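**Forow Continuity Set for small public offices**
Product page, last changed Sunday, October 21, 2018

The Forow set is a printed and portable continuity plan for offices which must go on working when their building can't be used. It is made for town halls, county registries, water districts, school boards and similar bodies with a small staff. The set gives you the forms, the folders and the order of work, and you fill in your own facts. It is made by Wiveck and packed in our store in Dristard.

Many offices have a plan already, but it is on the server. When the server is down, or when the building is closed after a water leak, the plan is closed in with everything else. The Forow set is paper first. A digital copy is included, and we recommend to keep it, but every step in the set can be done with a pen.

## What is in the set

- One Gerlach case with lock, two keys
- Four role folders: Head of Office, Records, Communications, Alternate Site
- 23 printed forms, each in three copies
- One pad of message slips
- One wall sheet for the alternate site, folded
- Contact cards in wallet size, blank
- A guide for the first drill, stapled
- A memory stick with all forms as editable files

Weight of the packed case is 29 pounds. It has a handle on the long side and one on the short side, and the lock is a simple key lock. A number lock can be ordered, please see under Options.

## How the plan is built up

The set starts from the work and not from the danger. You will not find one chapter for fire, one for flood and one for computer virus. The first form asks which services your office gives, and then how long each of them can stop before somebody is harmed or a legal deadline is missed. These become your essential functions. Most small offices write down too many of them on the first day and cross out half of them on the second.

After this come the people. Form 5 is the order of succession: who may sign, who may decide, who may spend, when the usual person can't be reached. Form 6 is the delegation of authority, and it must be signed while everything is normal. Please let your legal adviser read Form 6 before signing. The rules are different from state to state and we can't know yours.

Then the records. Form 9 is a list of vital records, with a column for where the second copy is. If this column stays empty, the line isn't finished. The set has a red sticker for such lines, and we have seen registers with more red than white in the first month. This is normal.

The last part is the alternate site. Form 14 is a short agreement between you and the owner of the place where you will work, for example a library, a fire station or the office of a neighbor town. It has room for opening hours, keys, telephone lines, tables and parking. It also says who pays for heating, a point which is often forgotten.

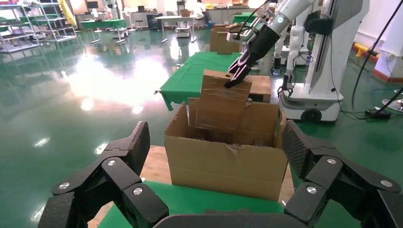

Can the forms be used together with a plan we have already?

Most buyers do it in this way. Keep your own plan as the main document and use only the forms that it lacks, usually the succession form, the vital records list and the site agreement. The form numbers are printed small in the lower corner, so you can give them your own numbers without confusion.

## The alternate site folder

This folder is used more than the others, and in the August revision we changed it the most. It now has a separate page for the first hour, the first day and the first week. The page for the first hour is very short. It says who opens the door, who calls the others, who brings the case and where the public will be sent. Everything that could wait was moved to the next page.

The wall sheet was also made new. It shows the tasks in the left column and leaves the right column open for names. The paper takes pencil and ballpoint pen. Felt pens go through, so please avoid them if the wall belongs to somebody else.

On the wish of several offices we added a page on the reception desk. At an alternate site the public arrives before the furniture does, and a folding table by the entrance is often all that you have. The page tells how to set it up: message slips on the left, forms in the middle, the log on the side of the clerk.
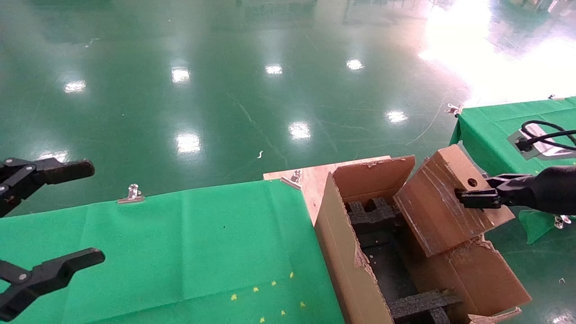

The reception desk must be recognized by visitors who have never been in that building. A sign at the street door and a second sign at the table are enough in most places, and the folder has both as templates. Some offices also use a cloth in one strong color, so that people can be told on the telephone to look for it, and a bright green one like the cloth in the photo is easy to describe in one word. A metal binder clip on the edge of the table, as on this cloth, keeps it where it should be. The cloth and clips are not part of the set. Write the color on the contact cards, on the line "Where to go".

## First drill

The guide for the first drill takes a half day. We ask you to do it on a normal working day and with the normal staff, including the part-time people. The drill has these steps:

1. The head of office announces that the building is closed. No computers may be used from this moment.
2. The person next in the order of succession takes over for one hour.
3. Communications calls everybody on the list and writes down who answered.
4. Records brings one vital record, chosen by the head of office, from its second place.
5. One essential function is carried out on paper, from start to end, with a real form.
6. All meet and fill in the review sheet.

Step 4 takes the longest. In many offices the second copy is found in the same cabinet as the first one, or in a bank box for which the key is with a person who has retired. Write it down on the review sheet and repeat the step in one month.

Please don't make the first drill harder than in the guide. There is a second and a third one on the memory stick, with less warning and with more people missing.

## Reviewing the plan

A plan becomes old quickly. Telephone numbers change first, then names, then the software. The set has a review calendar with a short check every quarter and a longer one every year. The short check is one page: call the numbers, look at the keys, sign. It should be given to a named position and not to a named person, otherwise it disappears when this person moves.

The yearly check goes through Form 1 again. If your office has taken over a new service during the year, or has lost one, then the essential functions should be discussed again - also when everybody thinks that the list is fine.

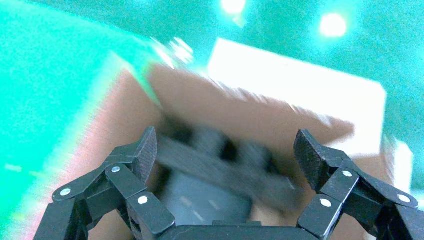
One town clerk wrote to us that the yearly check was too long for an office of her size, and that she would prefer to split it in two halves, functions in spring and records in autumn. We find this a good solution. The files on the stick are editable, and you may cut the yearly check in as many parts as you like, if each part has its own signature line.

## Options

**Number lock.** Factory fitted by Gerlach. Must be ordered together with the case and can't be added later.

**Second case.** The same contents, for offices with two buildings. We advise to keep the cases in different buildings and to change the pages in both on the same day.

**Refill pack.** All forms in three copies, without case and folders.

**Own logo.** Printed on the folders and on the wall sheet. Please send the file as a vector drawing. Allow three more weeks.

## Price and ordering

The set costs 500 dollars including the case. Shipping is calculated by weight and place. Public bodies can order with a purchase order, and the invoice comes with the goods. Other buyers pay before delivery.

Orders are packed in Dristard. Every set is checked against a packing list, and the list lies on top when you open the case. If something is missing, please send us the list with a mark on the line and we send the part without further questions.

Unused sets can be returned within four weeks. Sets with filled-in forms can't be returned, also not when only one form is filled in. Please destroy such forms yourself, they often contain private telephone numbers.

## Before you order

The Forow set doesn't replace the emergency plan of your building. Evacuation, alarms and first aid are not covered in it. It begins when all people are safe and the question is how the work will go on.

It is also not a backup system. The vital records list tells you where the copies are, but making the copies is your own task.

The forms are in American English and in letter size. A Spanish version of the contact cards and of the street sign is on the memory stick in the folder "Signs".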